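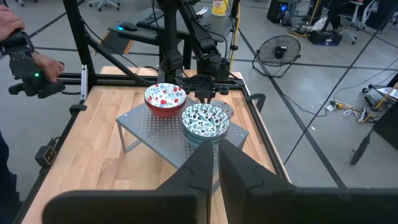 Bench walk-through before we spend any money

I did this one with Thierry Leclerc over a long coffee. The plan is a second two-arm bench for the bowl and rack work, and I want to know what we really need to buy before I send anything to Wevier.

1. Table and rails – OK
Butcher block again, please! It's heavy and it stays put.

2. Arm mounts – OK
Zakar wants 2,000 for the mount kit. Thierry thinks we can talk them down, I have my doubts.

3. Gripper fingers – BUY
One spare set per arm. Mallet charges 107 a set and takes forever to ship, so order early.

4. Cables on the floor – FIX FIRST
Yellow, white, black, all over the place over by the PC tower. I'm putting 500 in the budget for covers and trays, and the new bench waits until that's done. 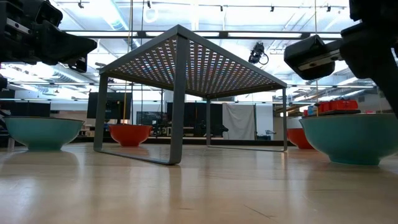
Page last changed: December, 4:18 pm

5. Rack – OK, with a comment
Perforated top, bent strip legs, no complaints from me. Check the low bends each time you move it – that's where I'd expect it to start wobbling.

6. Tabletop finish – WATCH
There's a thin scratch in the gloss. Fine for now. I've asked Flaria for a price on a refinish, no answer yet.

7. Bowls – BUY
We have the teal and the red ones. I'd like 18 more so we can stop babying them.

8. Handheld controller – OPEN
Do we share one between benches or get another? Thierry says share. I say we'll be fighting over it by lunch. Left blank in the budget until we settle it.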